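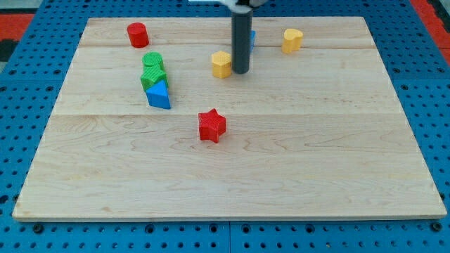
Shape blocks on the maple-toned board, gripper lowered next to the yellow hexagon.

Ticket 730 — Gumen sorting kit, trial unit at Firkham
Status: open

Fault: arm stops short of blocks that touch each other. Single blocks are fine. Error 43 shows on the panel.

Tried: restarted the controller, ran the Drernska calibration again, cut the speed to 20 per cent. Same error each time.

Reply from support: please raise the minimum gap setting and send us the log — the whole file, including start-up.

Log sent at noon. Waiting.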